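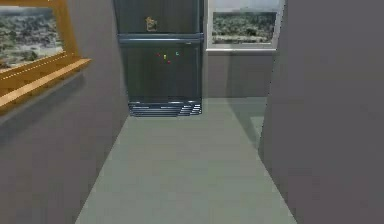
smollah
Planner stops before the narrow passage, version 4 of our stack

I have a problem with the local planner and I would like to hear how other people handle it. Our simulated base must go to the kitchen goal, and for this it has to drive through a narrow passage. The global path is fine, it goes straight down the middle. The local planner accepts it, drives to the entrance, and then reports "no valid trajectory" until the timeout. The view from the base camera at that moment is attached: the floor is free all the way to the refrigerator, so I do not think it is a perception problem. Inflation radius is 40 cm, I run 600 samples per cycle. The simulator is Esirik, the planner is the sampling one from Naler with default weights.

verton_user
Your inflation is too big. Make it smaller and try again. Not more to say without the costmap.

smollah
I tried a smaller value already. Then it enters, but it scrapes the wall on the right in the turn after the goal is changed. I do not want to fix one thing and break the other one.

jcabanatuan
I don't agree that perception is excluded. Look at the picture on the left wall. The gold frame sticks out like a shelf and it is high up. If you project the full depth cloud down to 2D without a height limit, this frame becomes an obstacle standing on the floor, and your passage is narrower in the map than it is in the room. Which max obstacle height do you use?

smollah
Let me check. It is not set in my file, so it takes the default, and I can't find in the documentation what the default is.

verton_user
In Naler the default is no limit. But a picture frame is a few centimetres. I still say inflation.

jcabanatuan
A few centimetres is one cell or two, and then the inflation is added on top of it. Both of you can be right. Shahnaz, please paste the costmap with the raw layer only, without inflation.

smollah
I looked at the raw layer now. There is a line of occupied cells next to the left wall, exactly along the frame. I set the max height a little above the top of our robot and the line disappeared. With the old inflation it now finds a trajectory, but only in cycle 219, so it stands at the entrance for a long time before it moves. This I can't call solved.

sukprasert_k
Late cycle means that your samples are mostly wasted. With default weights the sampler spreads the angular velocity over the full range, and in a passage nearly all of these end in a wall. Limit the range when the path ahead is straight, or take more samples if you have the CPU.

verton_user
More samples is a bad habit. You pay for it everywhere, also in the open room.

sukprasert_k
Yes, therefore I wrote the other option first.

smollah
Thank you all. I will limit the angular range this evening and keep 600. One more question, Jennylyn: if I cut the cloud at robot height, what do you do when the arm is raised?

jcabanatuan
We have two values and switch them with the arm state. It is not beautiful. If the arm is up, the frame is a real obstacle and the planner should know about it. I can send you the node, it is short, but the comments are from July and some of them are wrong now.

smollah
Please send it, wrong comments are no problem for me.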